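19 December 2019
Notebook, online shop and visitor booking work, Lirnier account

Today I worked mostly on the booking page for the Lirnier tea estate tours. I write down everything while I still remember it, so that Nimal Selvanayagam can take over on Monday without calling me.

The test of the new page is running now for 9 days. We had 2162 visits in this time, and 148 of them reached the calendar step. This is better than in November, but I don't want to compare too directly, because in November the link from the newsletter went to the old address for several days and we lost those people.

The main problem is still the step after the calendar. The visitor chooses a day, then the page asks for the name of the hotel, and many people stop there. I think they have not booked the hotel yet. I moved the hotel question to the confirmation email and made the field optional in Prolter. The change is on the test copy only. Nimal, please look at the email text before we put it live, my English is maybe too stiff in the second paragraph.

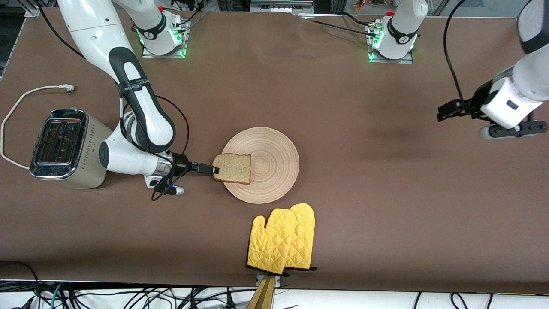 Second thing, the tasting box. Wanigasekara wants to sell the box together with the tour, so a guest can order it before the visit and pick it up at the estate, or have it sent home. Sending home is easy for domestic guests. For guests from abroad the shipping price shows only at the last page, and this is not good. I asked Parnow if their table of rates can be read already on the product page. They answered that it can, but the table is updated by hand, so sometimes it is a day behind. I would accept this and write "estimated" next to the price.

I also tried three headlines for the tour. The short one, "A morning at the estate", reads best on a phone. The one with the word "authentic" I removed, the client does not like it and I don't like it either.

Small bug: when the language is switched in the middle of booking, the calendar goes back to the current month and the chosen day is lost. It happens every time on my phone, and on the laptop I could not repeat it. I made a ticket with the steps.

Money: we have used about 21 percent of the search ad budget for the season. The ads for "tea tour family" cost too much per click, so I paused them - the other group stays on.

To do:
Confirmation email, check text (Nimal)
Ask Wanigasekara for the weight of the box with packing
Put "estimated" next to the Parnow rates, test copy first
Change the photo on the pick-up page, the present one loads slowly
Export the calendar step numbers again on Monday morning, before the client call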